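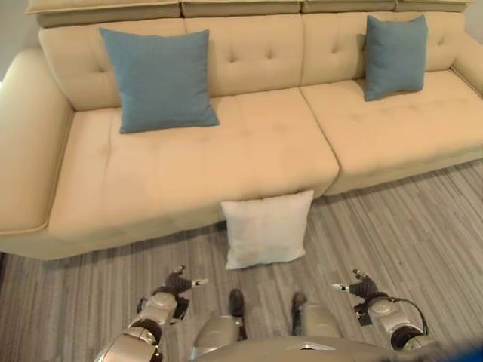 I've wanted a proper picture light over the big landscape in our sitting room for years and kept putting it off, mostly because I couldn't face an electrician chasing cables through fresh plaster. Then Delali Ankrah, who framed the painting for me, mentioned the Cotberg rechargeable one and I ordered it the same evening.

I love it! It's a slim brass-coloured bar, 40 cm long, on a curved arm that tilts, and it fixes to the wall with 2 screws (the plugs in the box were a bit soft, so I used my own). The light is warm without turning everything orange. My painting is mostly greens and a very dark, brooding sky, and by lamplight the sky used to go to mud. Now I can see all the purple Comfort Darko scraped into it with the side of a knife – I'd honestly forgotten it was there.

There are three brightness levels and I live on the middle one. Used every evening, the battery gives me 8 days before it needs topping up. The bar lifts off its bracket to charge, so no trailing wires. The remote is tiny and already lives in a bowl on the bookcase, but there's a touch button on the end as well.

Grumbles? The top setting gives a little glare if your picture is behind ordinary glass. I tried it over a print in the hall and had to tilt the arm right down. On canvas it's no trouble at all. And I do wish it came in a duller, older-looking brass, as this one is quite shiny next to my frame.

I'm already eyeing up the smaller size for the two Annan etchings on the landing, if I can ever agree with myself on where they should hang.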